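Workshop Tips: Setting Up a Home-Built Gripper for Soft Items
By Roel Van Damme, Dundunex Shared Workshop
September

Members who build a small arm at home or at the workshop benches usually start with hard objects such as wooden blocks or empty jars. Soft items call for different settings and a little more patience. The following notes were collected during the Cutik build and are offered to all members who wish to attempt similar work. They assume a two-finger gripper, a small camera fixed at the wrist, and a controller that allows the closing force to be limited.

Members are asked to read the bench rules before connecting power. Eye protection is required whenever a finger assembly is being opened or adjusted. The main switch must remain within reach of the person at the keyboard, and hands must stay clear of the fingers while the motor is live.

Choosing a practice object

A plush toy is a suitable first object. It does not shatter when dropped, it can be squeezed well past the correct setting without harm, and it is easily replaced. The Cutik build uses a red plush ketchup bottle with an embroidered label. The label is useful in its own right, as large stitched lettering shows at a glance which way up the object is being held.

Avoid toys with loose ribbons, long fur, or glued plastic eyes. Ribbons and fur are drawn into the joints of the finger, and the eyes may come off under pressure. A toy with beads inside will shift its weight as it is lifted and should be left until the basic settings are sound.

Wash a secondhand toy before use and let it dry completely. Lint from old fabric gathers on screw heads and in the recesses of the fingers, where it holds dust and oil.

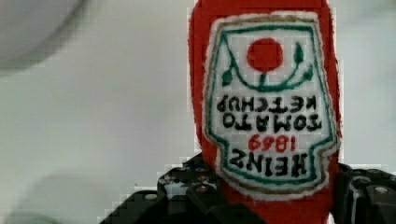
GRIP AND FORCE

Begin with the force limit at its lowest setting. Close the fingers on the object, wait a moment, and then lift slowly. If the object slides, lower it, open the fingers, and raise the limit by one step. Do not raise the limit while the object is in the air. A sudden increase may push the fabric out from between the fingers and send the object across the bench.

Members using the Claveck controller will find that its force scale runs from 0 to 100. On the Cutik build, a setting of 50 was more than enough for plush, and most of the work was carried out well below it. Settings should not be copied from one build to another without testing, as the length of the fingers and the condition of the gears both affect the result.

A bottle shape may be gripped near the cap end or farther down the body. The cap end is narrower and requires the fingers to close more fully before contact. The body offers more surface but leaves less room for error if the fingers do not open wide. Whichever is chosen, use the same point throughout a set of trials and write it in the log. Results from different grip points should be kept on separate pages.

Fasteners deserve regular attention. The fingers on this build have exposed screw heads, and any head that stands out from the surface will catch on felt or fleece. Run a fingertip over each one with the power off — if it snags a cotton cloth, it will snag the toy. Tighten by hand only. Power drivers are not permitted on finger assemblies.

Backgrounds and lighting

The wrist camera performs best against a plain, pale background. A bright object with clear edges, such as the red bottle, stands out well against it. Patterned cloths, newspapers, and cutting mats with printed grids should be removed from the camera's view before any recording is made.

Light should be even. One lamp placed to the side throws a hard shadow, which simple color-matching programs may take for part of the object. Two lamps, one on each side and set slightly back, are preferred. Where only one is available, a sheet of white baking parchment hung well clear of the bulb will soften it. Use cool-running LED lamps only.

The camera lens should be wiped with a dry lens cloth at the start of each session. Kitchen towels scratch the coating and leave fibers behind.

Reading the label

Lertchai Mahawong, who wrote the program for the Cutik build, recommends checking orientation before checking position. With the plush bottle, the order of the label settles the question quickly. When the tomato and vine are at the top of the camera view and the word HEINZ is lowest, the label is upside down to the camera. This should be noted in the log before the arm is moved, together with the angle of the wrist. A label that is upside down to the camera may still be correct for the task, depending on how the camera has been mounted.

Where a program depends on color alone, the green outline of the label and the red of the fabric should be sampled separately. Take the samples under the lamps that will be used for the trial. Daylight from the windows changes through the afternoon, and samples taken at noon may be of little use by 4 p.m.

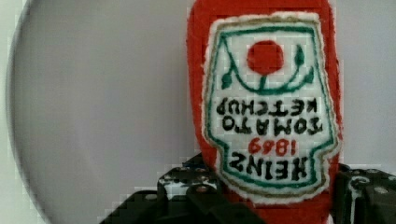

Keeping a log

Each trial should be given one line in the log. Record the force setting, the grip point, the orientation of the object, and the outcome. Outcomes are entered as held, slipped, or missed. Longer remarks belong on the facing page.

Complete a set of 7 trials before changing any setting, and change only one setting between sets. Members who alter the force and the grip point together will be unable to tell which of the two made the difference.

Image files should be named with the bench number and the trial number. Files left on the shared computer without a bench number are removed at the end of the month.

Putting the work away

Open the fingers fully before switching off. Leaving plush clamped between the fingers overnight marks the fabric and keeps a load on the gears. Brush the joints with a dry paintbrush, coil the cables loosely, and return the practice object to its bin. The Benedetti cabinet is reserved for finished builds — work in progress is to be kept on the open shelves, labeled with the member's name and bench.

Spare screws for the finger assemblies are held in drawer 1721. Please sign for any that are taken.

Related tips
Cable Ties and Strain Relief on Moving Joints
Choosing a Bench Lamp for Close Work
Removing Lint From Small Gears
Safe Storage of Battery Packs at Home

Contact the workshop desk | © Dundunex Shared Workshop | Back to top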